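Why I Want the Price Before the Van Leaves
Vesela Trajkovski
February 7, 2020

My water heater quit in June. I called three companies in Jellerby and asked each one the same thing: what does it cost to have someone come out and look at it? Only one gave me a number. The other two said the technician would go over pricing when he got to the house.

I think that is a bad way to do business, and I think people in this town put up with it for too long.

I understand that a company can't quote a repair over the phone. A leaking valve and a rusted tank can sound the same to the person who owns them. But the visit itself has a price, and the office knows what it is. So does the hourly rate. A customer who hears those two figures can decide whether to go ahead, wait for payday or call somebody else. A customer who hears nothing has a stranger in the basement and no hot water, and will agree to almost anything.

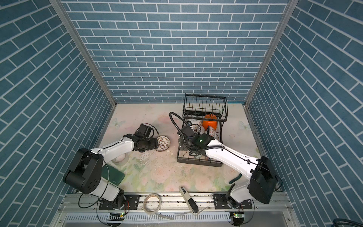

Worku Heating, out in Totstead, was the one that answered me. The woman on the phone told me the service call fee, said it came off the bill if I went ahead with the work, and asked how old the unit was. The repair ended up at some 300 dollars. I could probably have found it cheaper. I didn't look, and I have used them again for the furnace.

People in the trade tell me that posted fees only help the cheap outfits. Maybe a few callers do hang up when they hear the number. Those callers were going to be unhappy at the kitchen table anyway - and the technician would have lost his morning driving over there.

Older homeowners get the worst of this. My neighbor paid for a new expansion tank and a maintenance plan on the same visit, and she still can't say what the plan covers. She signed on a tablet and the paperwork came by email, which she doesn't read.

I would like to see every heating and plumbing company in Jellerby put its call fee and hourly rate on its website, with the weekend rate next to them. It would take an afternoon.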